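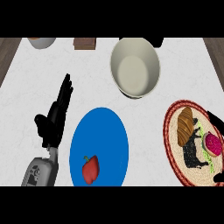
March 31, 2019

Sim bench, kitchen table set, both arms. Comparing the multi-finger hand against the old parallel gripper numbers from September. Same task list, same controller gains on the arms, only the hand model and its driver changed. Writing this up before I head out so excuse the state of it.

Setup
Marble top table, blue oval plate with the red pepper, big cream bowl, woven cow tray with croissant and donut. Left arm does the pepper, right arm works the tray side. Pepper goes plate to big bowl. Small bowl and wooden box along the far edge are only there as clutter, don't touch them.
Hand driver is the Damgaard branch, not main. Main still has the thumb limits the wrong way round.
Physics step left at default for the first batch, halved for the second.

Batch 1 – pepper, left arm
98 episodes, 67 good. Gripper in September got better than that on the same pepper, which is annoying. Nearly all the misses are the same miss: fingers close before the thumb is under, pepper rolls on the plate and ends up against the fingertips with nothing behind it. Not a planning problem, the wrist pose is fine every time. Thumb is late. Checked the log and the thumb command goes out on the same tick as the fingers but the thumb has further to travel, so of course it's late.
Tried a lead on the thumb. Set it by hand, 3 ticks. Looks much nicer in playback but haven't run a proper batch so no number for it yet.

Fingers start bunched together in the open pose. Aksel Snorradóttir reckons we should spread them before descent, says the hand at Skistow was run that way and the grasp came out more centred. Happy to try. Worry is the spread hand fouling the bowl rim on the release side, there's not a lot of room to come in over the top of it. Could spread for pick and bunch again for place. One more thing to tune though.

Batch 2 – same, half step
Killed it early. Contact chatter is gone but it's painfully slow, 188 ms a tick on the bench machine with both cameras rendering. No use for batches. Might be ok with rendering off and replay the good ones after with cameras on. Ask Aksel if the Gosside machine is free overnight.

Camera
Still on the head view with the wide crop. Black bars top and bottom are the letterbox from the resize – leave them in, the policy was trained with them and last time somebody trimmed them the whole lot fell over. What I don't like is how much gets lost off the top. Rim of the big bowl is clipped, so when the hand comes over to place there's no view of the far side of the rim at all. Pitching the camera up a few degrees would fix that but we lose more of the blue plate at the bottom, and it's already running off. Pulling the camera back is probably the better answer. Costs us pixels on the pepper stem, don't think anything is using the stem.
Right arm is mostly out of view at its start pose too, only bits of black at the edge over the tray. Fine for the left arm tests. Not fine for the donut. Want the right start pose moved in before anyone does two-arm stuff.

Croissant / donut
Only poked at these with the right hand in teleop, no batch. Croissant is easy enough, the mesh is long and the fingers wrap it. Donut is bad. Collision shape has no hole in it (filled hull!!) so the finger-through-the-middle grasp we talked about can't work, it just sits on top. Need the mesh decomposed properly. Pinching from the sides works if you're slow.
Also the friction on the tray and the plate are set the same, wich is silly. One's woven. Dropped a note in the Zustisdale asset list asking for seperate values.

Gripper vs hand, where I'm at
For the pepper the gripper is still ahead and I'd not swap on these numbers. Hand has more in it though, the failures are all one thing and the one thing looks fixable. Gripper failures in September were all over the place, half of them from jaw width. Wouldn't say any of that outside the lab till the thumb lead has had a full batch.

To do
– full batch with thumb lead, default step, same seeds
– spread pose from Aksel, try on pick only
– camera back, not up. Re-check bowl rim
– right arm start pose
– donut collision mesh
– tell whoever merges Damgaard about the thumb limits, again

Logs are in the usual spot under today's folder, batch 2 is partial so don't average it in with anything.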